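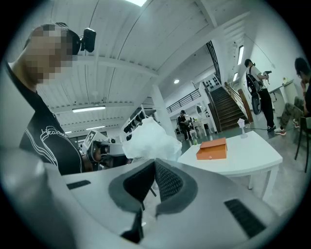 Text: Valter Tveit
Grillov Handheld Gripper Set-up Guide, revised April

4.2 Comparing two grippers before a session

Run this check whenever two grippers will record the same task. Both units must carry the same firmware.

1. Hold the gripper level with the finger pads pointing away from you. At rest the pads form an open V.

2. Look over the mesh on both pads. Replace a pad if the mesh has lifted from its lighter border.

3. Check that the marker on the second gripper sits square in its white mount. Wipe it with a dry cloth only.

4. Start both recordings, then close and open each gripper 17 times at an even pace.

5. Pick up a lidded box from the table with each unit in turn. Use the same box for both.

6. Open the log and compare closing widths. A difference of 17 counts or less on the 1000-count scale is acceptable.

Note: The wide lens bends straight edges near the rim. Judge alignment at the center of the view – never at the edge.

Caution: Keep plastic bags and loose packing clear of the pads when closing.

If step 6 fails, repeat it once. If the error code is 271, go to section 4.5.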